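4.2 Bed Making and the Residual Fold

Of the 467 household episodes coded in this study, 53 concern the bed alone. They were collected in furnished flats in three residential blocks, referred to here as Jalard, Gonari and Lo Presti after the names on their entrances. Residents kept their own linen and were given no instruction on how a bed should look when finished. Episodes were coded under the Prindis scheme (Section 3), which treats bedding as three layers: the bottom sheet, the cover, and any pillow or bolster. Each layer is assigned a state (spread, folded, rolled, bunched) and a location on the mattress.

The most frequent sequence begins with clearing. The cover is moved toward the head or foot of the bed so that the bottom sheet is exposed, and the sheet is then smoothed by hand from the middle outward. Where the cover goes during this stage varies by household. In Jalard it was usually placed on a chair or on the floor. In Gonari and Lo Presti, where bedrooms are smaller and often have no free surface, it tended to stay on the bed, either folded in half or gathered into a long roll.

Smoothing removes shallow wrinkles quickly but handles raised folds poorly. We use the term residual fold for any ridge in the bottom sheet that is longer than 200 mm and remains visible after at least one smoothing pass. Such folds have two common sources. The first is slack: a sheet cut wider than the mattress has surplus cloth that hand pressure moves from one place to another. The second is an untucked or unevenly tucked side, which lets tension build in one direction only. The two can be told apart by shape. Slack folds are rounded along most of their length, while tension folds are narrow and fairly straight. Mixed forms occur, in which a rounded ridge tapers into a crease, and these were coded by the longer portion.

Wrinkles without a distinct ridge were coded separately and are not counted as residual folds - their number depends too much on lighting to be reliable. On plain, single-color sheets a low light source brings out shallow relief that is lost under a ceiling lamp. Coders were therefore asked to record only whether wrinkling was present, and on which part of the sheet.

Figure 6 gives an example of the rolled state in combination with a spread bottom sheet. The roll was coded as one layer, and the ruffled cloth between it and the headboard as bunched. 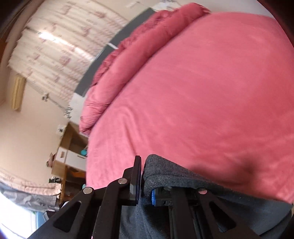 Figure 6. Bottom sheet with a raised fold narrowing to a crease; matching bedding in a thick roll near the headboard.

4.3 Time Spent per Layer

Durations were taken from the first contact with a layer to the last. The longest single bed episode ran to 335 seconds, most of it spent on the cover. Bottom sheets received less time than covers in all three blocks, and pillows the least. Episodes in which the cover stayed on the bed were shorter overall, although the smoothing stage within them was often interrupted while the cover was shifted to reach the cloth underneath.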